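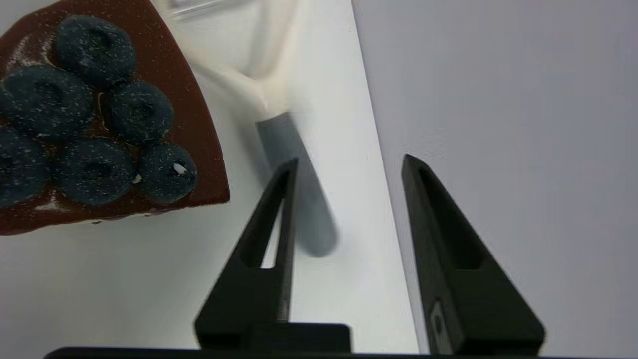

Course author: the unit coordinator, Domestic Automation, Reruvley College
Handout for the fourth session

Can a machine serve the cake yet?

Welcome back, everyone, and thank you for the thoughtful questions you sent in after the last session (I'm still working my way through them, so please be patient with me). I promised we'd get away from washing machines for a while and look at arms, and serving cake seemed a friendly place to start. It's the kind of chore a child will happily do at a birthday, with varying results, and it has nearly everything in it that makes household work hard for a robot.

Think through the job the way we did with the kettle. You find the slice, you choose which side to come at it from, you get hold of it or get something underneath it, you lift, you travel, and you set it down on a plate without tipping it over. A wedge is an awkward customer. It has a narrow tip and a wide back, so the weight sits well behind the point, and if you pinch it near the tip the back end will want to swing down. You and I correct for that with our fingertips before we've even noticed it.

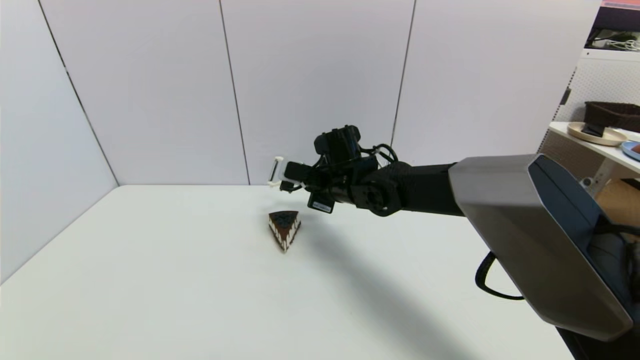

Which brings me to the matter of grip. A lot of you wrote that the trouble with home robots is that they can't see well enough, and a few years ago I'd have agreed with you. These days finding a dark object on a pale table is usually the easy bit. The difficulty comes in the last couple of centimetres, where the fingers themselves get in the way of the view and the arm has to rely on what it can feel, and many arms can't feel very much at all.

A toy slice is kinder than the real thing, of course. It keeps its shape, it doesn't leave icing on the fingers, and you can use it again after lunch. Real sponge squashes, and how much it squashes depends on who baked it and how long it's been out on the bench! So when you read that a robot can "handle food", please ask what the food was made of. I'd like you to get into the habit of writing that in the margin. 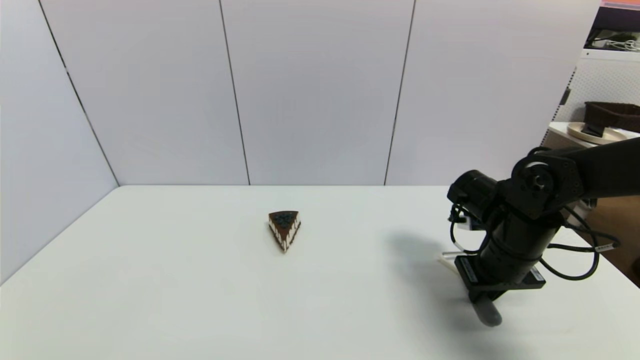 Now, the comparison with the shop floor. Suppose a bakery line in Cesevport has to put 3000 slices a day into boxes. Every slice comes down the belt at the same height and facing the same way, the lighting never changes, and there's a guard rail to keep people's elbows out of it. Machines have been good at that sort of work for a long while, because the factory has been arranged to suit the machine. Your kitchen has been arranged to suit you - or to suit whoever put the dishes away last.

For the worksheet, imagine two home systems, which we'll call Taton and Muñoz. Taton gets the slice onto the plate in 13 tries out of 21. Muñoz manages it in all 21, but only if the slice is put down in the same spot each time. Which would you sooner have at home, and which would you put in the bakery? There's room for disagreement, and I'd enjoy reading some.

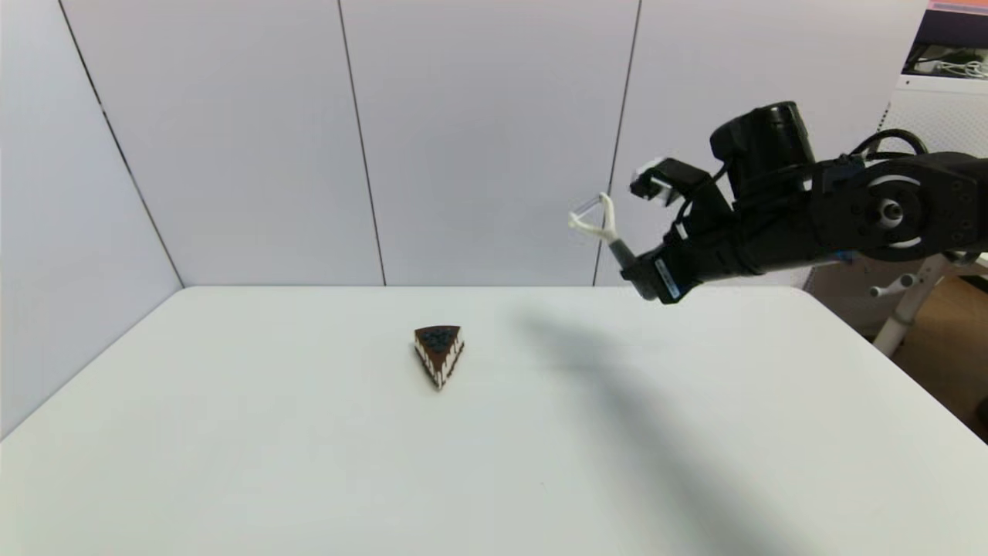
When you're working out your answer, spare a thought for the cost of a miss. A dropped sock can be picked up again. Dropped cake is on the floor, and then somebody has another chore to do, so a success rate that sounds fine for laundry may be no good whatsoever at the table. Speed matters less than people expect. I wouldn't mind a slow helper, provided I didn't have to stand beside it the entire time.

My own view, for what it's worth, is that we have machines that can do pieces of this chore under tidy conditions, and that joining the pieces together in an untidy home is still hard going. You're welcome to argue with me.

Before next time, please do the following:

Write out the steps of one chore you did today, 2 pages at most, and mark the step where you relied on touch.

Choose one object from your kitchen and describe how you'd pick it up using only two fingers held straight.

Bring your worksheet with the Taton and Muñoz question filled in. Pencil is fine.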